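Success criteria for sink tasks, what do you write down?

kestrel_ops
Posted December 2025
We run kitchen tasks in simulation before anything goes near the real arm. Our group has 184 task definitions and I've been asked to write the house rules for them. The sticking point is the success check. Half say something like "plate in sink" and the other half list a position, a tolerance and a hold time. I want one rule for everybody. What do other groups do?

mfalk
Hold time is the one I would not skip. We had a policy scoring well at Skenus that was dropping dishes from too high up. The check fired the moment the plate crossed into the basin volume, before it had settled. Now the plate has to be at rest on the basin floor and the gripper has to be clear of it.

Rui Nogueira
Agree with mfalk on at rest. I'd add that the rule should say what happens to anything on the plate. Our sink set has cases like this one, with a hot dog on the plate in the basin.
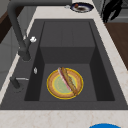
Should the success check cover the food as well as the plate?
Only if the instruction names the food; otherwise score the plate and log the food's final position as a separate field.

That's how the Flendau checklist words it and it has worked for us.

dunlin44
I don't agree with that. If the instruction says "move the plate to the sink" and the food ends up on the floor, a person would call that a failure. Logging it in a side field means it never gets looked at. We fail the run if any object that started on the plate leaves the counter or basin area.

Rui Nogueira
Then you are scoring two things with one number. When the rate drops you can't tell if it's the grasp or the tilt. I want spills reported, just in their own column.

dunlin44
Fine if the column is in the report. In most reports I read it isn't.

kestrel_ops
Could we do both? Primary score on the instruction, spill rate required next to it in any table that leaves the group.

mfalk
That's close to what Khương does. They also require the number of runs and the seed list. We asked for 1,000 runs per task and dropped it to 132 on the slow scenes, as long as the count is printed.

tposey
Check your renders against your contact settings too. We had a plate that looked like it was sitting on the basin floor while the collision mesh was still overlapping it. 69 runs had to be thrown out. Our rule at Ereo is that a person opens the final state of one pass and one fail per task before the definition is approved.

dunlin44
One of each is thin. I'd ask for five.

tposey
With 184 tasks that's a lot of opening files. One of each caught most of ours.

kestrel_ops
Draft so far: at rest, gripper clear, hold time stated in seconds, spill rate in the same table, run count and seeds printed, final states reviewed by a person. I'll leave the review number blank until I've timed it on a small batch.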